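Clocks and Calendars, notes for session 2
Posted 27 Dec 2019

Hi all. I promised to write up what I said about gear ratios and the length of the year, partly for Domenica Holzer and the others who had to leave early, and partly so I have it straight myself before we get to the moon (which is worse, believe me!).

Start with the problem. A clock is good at one thing, which is dividing a day into equal pieces. A calendar wants to go the other way and pile days up into months and years, and the sky doesn't give us whole numbers to work with. The year is 365.2422 days long, give or take a hair. The month, new moon to new moon, is 29.53. You can't cut a third of a tooth on a wheel, so everybody who ever built a calendar clock had to pick a fraction that came close enough and live with it.

The easy case is the hour hand. The minute hand goes around 12 times while the hour hand goes around once, so you need a 12 to 1 reduction. You could do it with one pair, say 8 teeth driving 96, but that big wheel is a nuisance under a dial. So you split it in two steps: 3 to 1 and then 4 to 1. Multiply them and you're home. That's all a gear train is, really - a row of fractions being multiplied. Two steps also gets the hands turning the same way again, as each pair of meshing wheels flips the direction.

Valentin Hofstetter asked why we can't just add a wheel in between to change the ratio. Good question, and I fumbled it on the day, so let me try again. A wheel that simply sits in line between two others is called an idler. Its tooth count cancels out: it's on the bottom of one fraction and the top of the next. It changes the direction and takes up space, and the ratio stays exactly where it was. To change the ratio you need two wheels of different sizes fixed to the same shaft. Try it on paper with 20, 35 and 60 teeth and watch the 35 vanish.

Now the moon. The cheap trick is a wheel with 59 teeth, moved one tooth every 12 hours. That's 29.5 days per turn. It loses three quarters of an hour or so every month against the real thing, and after two and a half years or thereabouts you're a whole day out. Plenty of nice old longcase clocks do exactly this and their owners just nudge the moon along when they notice. A wheel with twice as many teeth has the same ratio problem if you move it twice as often, so don't be fooled by a big number.

A word on teeth, before the homework. Two wheels that mesh need teeth of the same size and pitch, whatever their diameters. So bigger wheel, more teeth, in strict proportion, and that's why we can count teeth and forget about measuring anything. The hole in the middle is the bore, and the gear turns on a pin or shaft that fits it.

Small spur gears and a round plate, on gray cloth
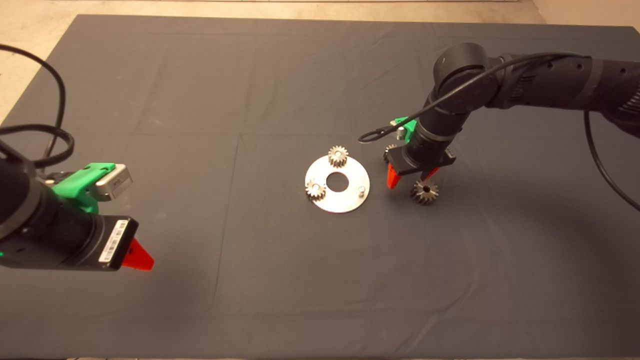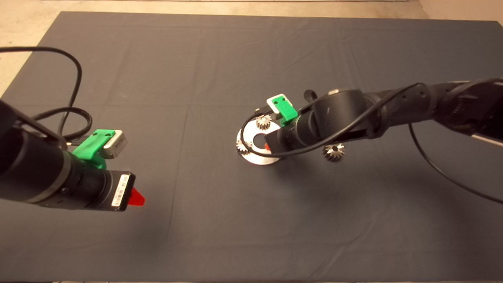

The other thing you need is center distance. Two meshing wheels sit half the sum of their pitch diameters apart. Balthasar Strebel pointed out that if two pairs share the same two shafts, both pairs have to add up to the same total, assuming the teeth are all one size. He's right, and it catches people out all the time. In our hour hand example, 3 to 1 could be 10 and 30, which totals 40. Then 4 to 1 has to total 40 as well, so 8 and 32. Lovely when it works!

Homework, for next time:

Find a pair of wheels, neither over 100 teeth, that gives 7 to 1 for a day-of-the-week hand.

Work out how long the Gregorian calendar takes to drift a full day. Use 365.2425 for its average year and the figure near the top of these notes for the real one.

Read the Fudo chapter in the packet, but skip the appendix. Dale Dhillon has the spare copies.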